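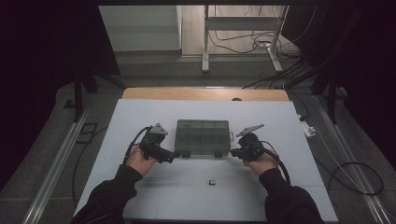
Grímur Riis reckons I'm wasting a good checklist on a job any eight-year-old can do, and that a machine that can't open a plastic box has no business near a workshop. Fair enough, Grímur, but somebody has to tick the boxes before we let anything loose on the screw drawers!

So, my Wednesday round for the Nørgaard workshop, with my scribbles left in. The chore is tidying small parts into compartment cases: find the case, open both latches, lift the lid, put things away, shut it again.

1. Table clear of drinks and blades
OK. I moved my own mug (guilty).

2. Cables kept out of walkways
Needs work. I want them clipped down along the skirting before anyone carries a tray through.

3. Latches open without the case sliding
Not passed. Two hands do it without thinking, one to steady and one to flick. The Verker software will happily pull at a latch and take the whole case with it. I've asked for a non-slip mat.

4. Finger pads checked for wear
OK, though I look at these every single time now. A bit of scuffing is fine by me, a loose screw isn't.
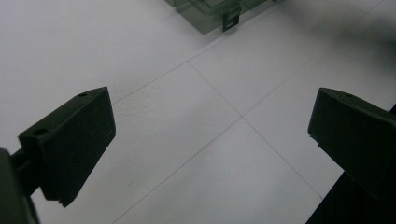 5. Gripping force set low for thin plastic
OK. The scale on ours goes up to 255 and I keep it at 28, which is plenty for a lid. Nivaldo Barros likes it higher, and he can buy the replacement lids.

6. Small parts picked up singly
Partly. I gave it 16 washers and it was lovely with the first few, then it started collecting them in pairs. Still miles better than in December!

7. Stop button within arm's reach
OK. Tested it twice, once by accident with my elbow.

8. Person can step away during the job
Not passed, and I'm being strict here. I'd want more than 1000 goes with no dropped case before I went off to make tea.

Can it do the chore yet, then? With someone standing over it, sort of. I'd let it put washers away on a quiet afternoon, but I'd be opening the case myself. Mat to be fitted and item 3 done again before the next round.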